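Wulville

Wulville is a town on the east bank of the Aigner River. It had a population of 3,871 at the last count, up from 2,640 thirty years earlier. The town grew up beside a ferry crossing and later became known for its paper mill, which was the main employer for most of its history.

History

The first houses stood on the low ground next to the ferry landing. Floods damaged them several times, and most families moved uphill to what is now Church Street. The ferry stopped running after a road bridge opened half a mile upstream. The old landing is still marked by two stone posts.

The Pristine Paper Company built its mill at the north end of town and made writing paper, envelopes and, in later years, cardboard boxes. At its height the mill ran day and night, and the company owned 101 houses that it rented to workers. These houses were sold off one by one after the mill closed. Many are still lived in, though few keep their original porches.

Geography

The town lies in a shallow valley with woods to the east and farmland to the south. Reseo Creek runs through the center and joins the Aigner just below the bridge. The creek was put underground for three blocks when Main Street was widened, and it still backs up after heavy rain. Winters are cold, and the river usually has ice along its banks by late December.

Economy

Small businesses now occupy most of the former mill. They include a furniture maker, a bakery that supplies nearby towns, and a computer repair shop. The largest single employer is the school district. Many residents work outside the town and drive to their jobs, mainly by way of the river road.

Education and library

Wulville has an elementary school and a combined middle and high school. The public library moved into the former train depot on September 26, 2018. It holds the mill's payroll books and a set of maps showing the town before the creek was covered – these can be seen on request.

Transportation

Passenger trains no longer serve the town. A county bus stops in front of the library, and the nearest station is 23 miles away.

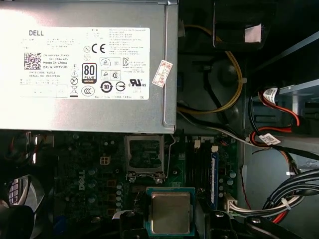 Freight trains still use the single track behind the mill, mostly at night. A plan to turn the unused siding into a walking path has been approved, but work has not started.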